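Handout 4: Looking after the Perneo cell

Okay, so this is the page I wish I'd had when I took over the Perneo arm at Dastthorpe! It learns its tidying jobs from head-camera recordings of people at home, so most of our upkeep is split between the arm itself and the clips we feed it.

Arm first. Grease the wrist joint every 500 hours (Bañez grease only, please), check the gripper pads, then run the Vosine zero routine before loading anything. I like to see the joint 2 reading come back at 351. If it doesn't, run it again and write both numbers in the log.

Then load two or three clips and play them through - hands in view, yes, keep; hands missing, bin it.

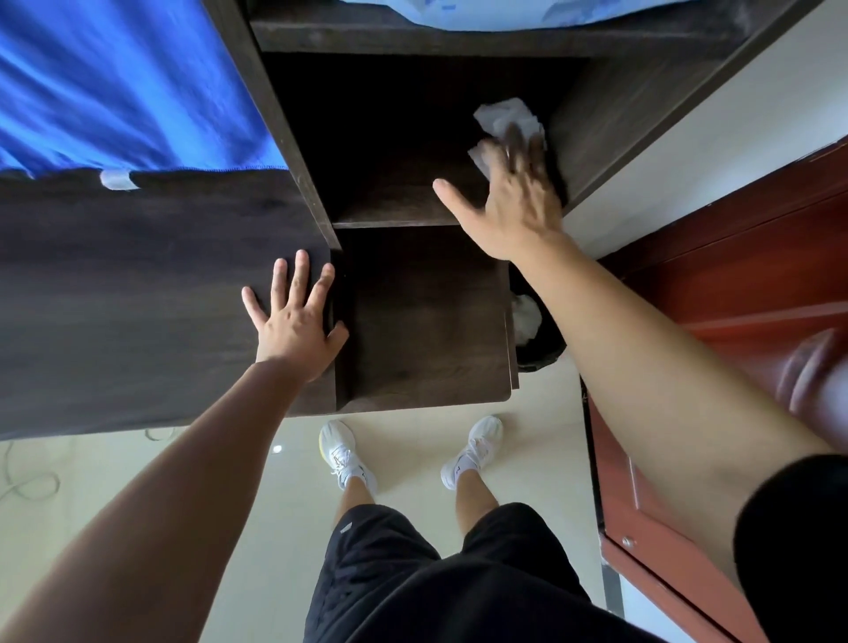
Hands in view in both clips.

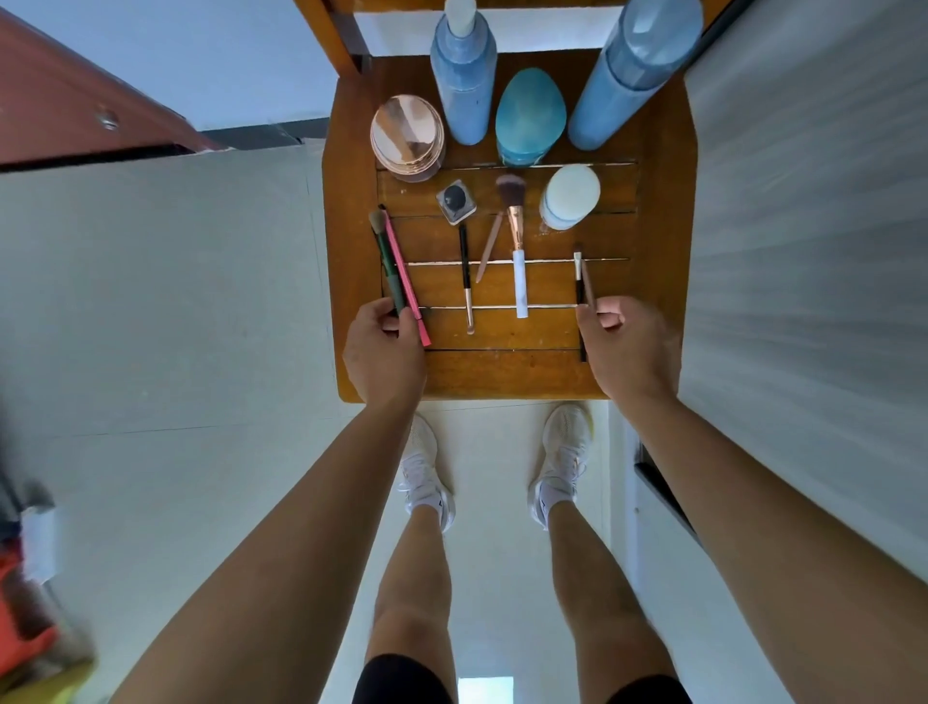 When do I redo the zero routine?
After any grease job, and any time the arm has been bumped or unplugged.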